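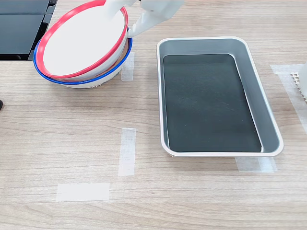
I swore I would write this month's piece before the soup swap and not after it, and you can guess how well that went. So I'm typing this on January 18, 2006 with a freezer full of other people's dinners and a cold coming on, which is pretty good timing when you think about it.

For those of you who are new to the list, the swap works like this. You make one big pot of soup at home, freeze it in quart containers, and bring it along. We draw numbers out of a hat and take turns picking until it's all gone. You go home with as many quarts as you brought, only now they're all different. I have been doing this for five winters and I still get a little thrill when my number comes up early (I was second this time!).

The big surprise was Nam-gil Cha's soybean paste soup with radish. He told us beforehand it was "just what we eat at home" and didn't expect takers. Well. It was gone before the second round was over and I only got mine because Lachlan Urquhart dithered over the split pea. Nam-gil says the thing to do is put the paste in late and keep it at a low simmer, and to leave the tofu out if you're freezing it and add some fresh when you heat it up. I did that last night with a handful of scallions on top and ate it standing at the stove.

Berenice Varela brought her black bean again. I know some people think it's too hot. Those people can leave it for me. She did go easier on the chipotle this year and labeled the lids with a little flame drawing, one flame or two, and I wish more of us labeled that well. I have one quart in my freezer right now that says "Tues." and nothing else. If it's yours, please tell me whether there's fish in it.

My own contribution was a barley and mushroom that I'm sorry to say turned into something closer to a casserole. Barley keeps drinking after you turn off the heat, and then it drinks some more in the freezer – I knew this and did it anyway. If you took one home, thin it with a good cup and a half of broth, maybe two, and salt it again at the end. Next time I'm going to cook the barley on its own and freeze it in a bag.

We had a long talk over coffee about whether potatoes freeze. Kenneth Morrison says no, never, they go to wet sawdust. Berenice says they're fine if you mash some of them into the broth. I've had it go both ways, and my only theory is that the waxy red ones hold up better than the big bakers. Somebody should do a side by side. Kenneth, I nominate you, as you feel so strongly.

Cream is a separate matter. Please leave the cream out and write "add cream" on the lid. We had a chowder last winter that separated so badly I thought I'd done something to it.

A few of you asked for the stock method I was going on about, so this is all there is to it. Keep a bag in the freezer for onion ends, carrot tops, celery leaves, parsley stems, and chicken bones if you eat chicken. When the bag is full, dump it in your biggest pot, cover it with cold water, throw in a bay leaf and a few peppercorns, and let it barely bubble for the afternoon. Strain it. I don't put in broccoli or cabbage, since the whole house smells for days. Parmesan rinds are welcome, and so is the odd mushroom stem that's seen better times.

Niall Dalgleish wants everybody to know he has a ladle that isn't his. Long handle, a dent near the lip. He's also missing a lid from a blue enamel pot, and I'd bet those two facts are related.

Next swap is in February, same arrangement, and we thought we'd try a theme, which is "something your grandmother made." Lachlan is already worried because his grandmother made toast. Bread counts, we decided, and so do dumplings as long as they're frozen flat on a tray first and then bagged so they don't come as one lump. I'm planning on my grandmother's caraway soup, if I can read her handwriting. The card says either "2 onions" or "12 onions" and the stain is right over it.

Bring a cooler if you're coming from across the river. And bring back my containers, the ones with the green tape on the bottom, because I'm down to yogurt tubs over here.

Questions or recipes: reply to this newsletter or leave a note for the editor | Copyright 2006 Soup Swap News | Back to top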